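How Do You Teach a Robot to Pick Up a Sock?

You already know how to pick up a sock. You don't think about it. Your eyes find it, your hand goes out, your fingers close, and up it comes – all while you're thinking about lunch!

A robot arm starts out knowing none of that. It doesn't know what a sock is, or which way is up, or how hard to squeeze. So how does it learn? One of the best ways is also one of the oldest ways that people learn things from each other. Somebody shows it.

Show Me!

Think about how you learned to tie your shoes. Maybe a grown-up put their hands over yours and moved your fingers through the loops. People do the very same thing with robots! It's called hand guiding. The person takes hold of the arm and pushes it gently along, and the arm goes loose enough to be moved. While that is happening, sensors in its joints measure every bend and turn. Later on, the robot can play the whole movement back, a bit like playing back a song.

A robot arm has joints just like you do. You have a shoulder, an elbow and a wrist. Many robot arms have six or seven joints, and some of them can twist in ways that would make you say ouch.

Driving From a Distance

There is another way to show a robot what to do, and it feels a lot like playing a video game. The person holds a controller, and when their hand moves, the robot moves too. Push forward and the arm goes forward. Squeeze the trigger and the gripper shuts. (A gripper is the robot's hand. It may have only two fingers, but you can do a lot with two fingers. Try picking up a pencil with just your thumb and pointer!) Grown-ups call this teleoperation. "Tele" means "far away," the same as in telephone and television.

Zixuan Hao teaches robots this way at a lab called Brenura. Her very first try took 4 minutes, and all she wanted was to lift one toy block.

"I kept grabbing air!" she says. "You look at the block, you're sure you're right above it, and then you close the gripper and there's nothing there. Your own hand can feel when it touches something. With the controller I had to learn to use my eyes for that."

These days she can do a block in a few seconds. Each time she picks something up from start to finish, it's called a demonstration, or a demo for short. The computer saves what the cameras saw and how the arm moved, matched up moment by moment.

Why So Many Demos?

If you show a robot one demo, it can copy that one demo. But what if the block is turned sideways? What if it has slid into the corner, or there's a toy leaning on it? The old movement won't fit anymore.

So the teachers do it again with the block in a new spot. And again with a different toy. For one project, called Kiteo, the team recorded 800 demos! When a computer studies that many, it can start to find patterns, such as "when the thing is long and thin, grab it across the middle." Then it can have a go at objects in places it was never shown.

Hard things and soft things need different tricks. A block keeps its shape, so you can squeeze its sides. Cloth flops and folds and never lies the same way twice, so a good trick is to pinch up a little bit of it and lift.

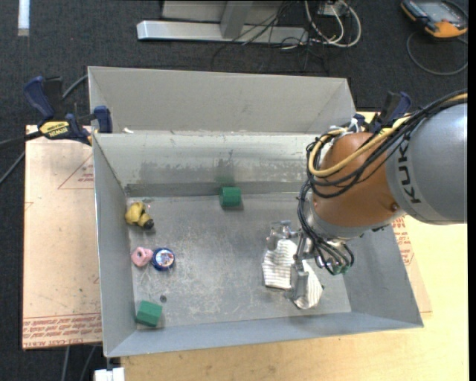 Does the robot get bored doing the same thing over and over?

Robots don't have feelings, so they can't get bored. The people teaching them certainly can, though, and that's why teachers take turns and have plenty of breaks.

What About Mistakes?

Mistakes are useful! Shengli Yuan, who works with Zixuan, sometimes starts a demo with the gripper in a bad spot on purpose. Then he steers it back to where it should be. A robot that has only seen perfect demos may get stuck when it's a little bit off. A robot that has seen somebody fix a problem has a much better chance of fixing one itself.

Try It at Home

You need 2 people, a scarf to use as a blindfold, a big bowl and a few soft toys. Clear the floor around you first.

One of you is the robot. Put on the blindfold, sit in front of the bowl and use only your thumb and one finger as a gripper. The other one is the teacher, and the teacher may only use words: left, right, forward, back, up, down, open, close.

Get one toy out of the bowl. Then swap places. For the next round, the teacher gently guides the robot's wrist and doesn't talk at all. Which way was faster? Which one did you like better when you were the robot?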